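Surface care: cloth rotation and the white tables

Following the June walk-through, the shared white tables at Horside move to a fixed cloth rotation. The procedure below replaces the sheet pinned up by the door, which still refers to sponges.

The cloths in use are the thin striped wipes, red or pink on white, stocked in the supply cupboard in packs of 18. The stripe color carries no meaning. Iman Salem has asked that the striped type be kept for tabletops only and that plain cloths be used for floors, door frames and the sink. A striped cloth that has touched the floor goes in the bin.

For a table wipe, fold the cloth in half, then in half again. A folded cloth gives several clean faces, and a new face should be used for each pass. Work from the back of the table to the front in overlapping strokes. Dampen the cloth with 5 ml of Ragab concentrate diluted in 900 ml of water; stronger mixes leave a film on matte white surfaces that shows up under side light and takes a second wipe to remove. Do not spray directly onto the table. Keyboards, rulers and cables are to be lifted or wiped separately with a dry cloth.

Walls need a different approach. Gray smudges on matte paint tend to spread when rubbed, and a wet cloth makes the patch larger. Dab with a barely damp face, let it dry, and repeat once. If the mark is still visible, note it on the wall log and leave it for the repaint. Naima Amrani keeps the log and has a small tin of the Plekilov matte white for touch-ups.

Striped cloths and the white tabletop:
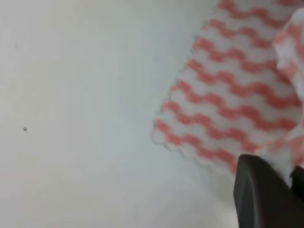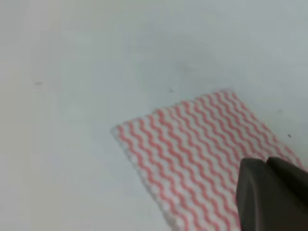
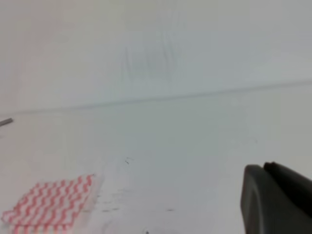
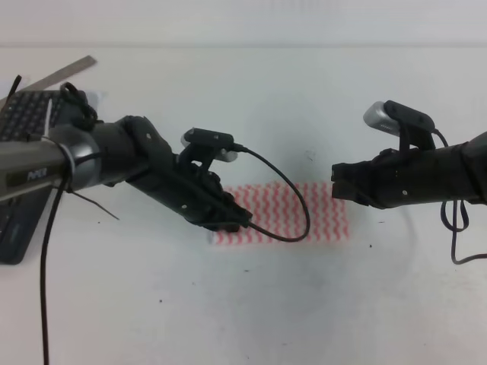
Each cloth is good for one working day on tables, with a rinse at noon. Spread it flat to dry between uses - a cloth left bunched up stays damp in the middle and will smell by the afternoon. Wring, do not twist, as the nonwoven type pulls apart along the fold. Once the surface turns fuzzy it sheds fibers and should be discarded even if it looks clean.

Consumption under the old arrangement was roughly 7 packs a month. The supplier, Lakura, has confirmed that the present pack size will continue, so the order quantity stays as it is until the new usage is known. Requests for extra cloths go to Iman before 3 p.m. for delivery the next morning. Empty concentrate bottles should be rinsed and returned to the lower shelf with their caps on.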